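Chapter 6
Do Household Surveys Measure What We Think They Do?

Ask people how many hours they spent on housework last week and most will give you a number. The number will be tidy, and it will probably be wrong. Survey researchers have known this for decades, yet figures built on such answers still turn up in news stories and policy reports as if someone had stood in the living room with a stopwatch.

In this chapter we look at where those numbers come from. We begin with the hardest problem, deciding what counts as housework at all. Clothes left on a sofa may be a chore waiting to be done, a chore half finished, or simply clothes on a sofa.

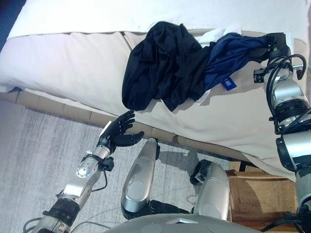

6.1 The Bukbridge Study

In the town of Bukbridge, Xóchitl Contreras asked 1000 adults to estimate their weekly housework. She then asked a smaller group to keep a diary, writing down what they were doing every 30 minutes. The estimates came out far higher than the diaries. Many readers took this as proof that people exaggerate.

That reading is too quick. A diary has gaps of its own. Someone who folds towels while watching a movie must pick one activity, and the movie often wins.
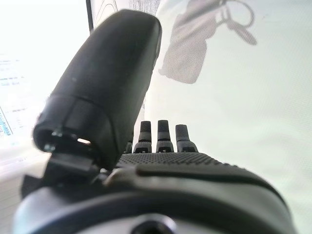 Diaries also depend on people filling them in at the time, and plenty of people don't. Contreras found entries for a whole day written in the same pen, in the same hurried hand, apparently at bedtime. She reported this in an appendix. Few of the articles that cite her study mention it.

Couples bring a further difficulty. When two partners each state their share of the work, the shares often add up to more than the whole. Both may be sincere, as each remembers best the jobs they did themselves.

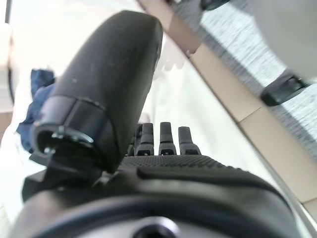 Figure 6.3 A close view from the home setting.

Danjuma Yusuf, working in Serkeck, tried to get around the problem by interviewing 40 couples together. His totals were neater. Whether they were more accurate is another matter, given that a person may agree to a figure just to avoid an argument in front of a stranger.
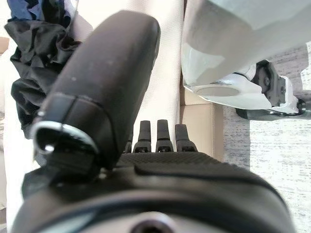 6.2 Questions to Ask of Any Housework Figure

Before accepting a published number, find the wording of the original question. "Housework" and "looking after the home" bring in different answers, and some surveys include child care while others leave it out. Check who was asked, and at what time of year. A survey taken in August catches families with children out of school.

Look as well for the people who refused. The busiest households have the least time for a long interview, so an average may rest mostly on those who could spare an hour. Section 6.3 takes up the methods used to correct for this, along with the reasons to be wary of them.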